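**Skernirlow loop in one day or two? (first-timer, very excited)**

**mossyboots** - August 20, 2025

So six of us are finally doing the Skernirlow loop in December and I can't stop looking at the map! Plan so far is the night bus to Henare, drop bags at the hostel, and start walking as soon as it's light. It's 9 miles from the Henare bus stop up to the ridge and back down to Tiveck. Two of the group want to sleep at the hut halfway, the rest of us want to push through and eat a giant dinner in Tiveck. Which would you do?

**lanternfish**

Two days, no contest! The hut is the best part. We got there mid-afternoon, played cards until the stove went out, and woke up above the clouds. I still talk about it and my family is sick of hearing it.

**gravelsnack**

> Two days, no contest!

Gotta disagree. December daylight is short but 9 miles is fine for a fit group that starts early. The hut means carrying sleeping bags up 3,000 feet of climb, and you'll feel every one of them by the second gate. Go light, go fast, eat pie in Tiveck.

**lanternfish**

The climb is spread out though. There's one steep bit of 600 feet after the stream and then it eases off. We had a total beginner with us and she was singing on the ridge.

**gravelsnack**

Singing in December wind? Respect. I could barely chew.

**mossyboots**

Ha, okay, this is exactly what I was hoping for. Does the hut need booking? And is the night bus any good for sleeping - I'm six foot two and a bit worried.

**pocketstove**

Book the hut, yes. When we went it was full by dinner and a couple of people had to walk down in the dark. For the bus, get the back row if you can, or the seats behind the door. It stops for 90 minutes at Prodbridge in the middle of the night, and the tea place across from the station was open when we went. Get the fried potato thing!!

I've started my packing already for a different trip (yes, I'm that person), bag liner is next and then the stove.

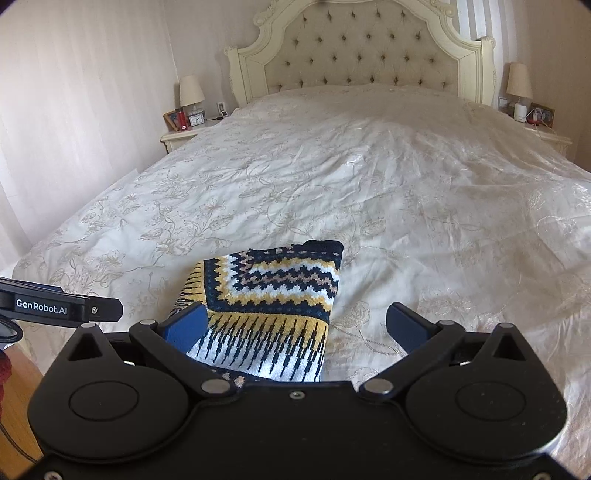
**gravelsnack**

Skip the Prodbridge stop entirely if you can, is my advice. The morning train gets you to Henare by lunch and you've slept in a real bed.

**pocketstove**

But then you lose the whole first day! The bus is half the fun with a group. Our lot didn't stop laughing until the driver turned the lights off.

**mossyboots**

Bus it is, I think. I showed everyone this thread and now it's four votes for the hut, so gravelsnack, I'm sorry, the pie will have to wait until day two. Anyone know if the stream crossing has a bridge?

**lanternfish**

Stepping stones, with a footbridge a little way upstream. Take the footbridge if it's been raining. And please come back and post a trip report!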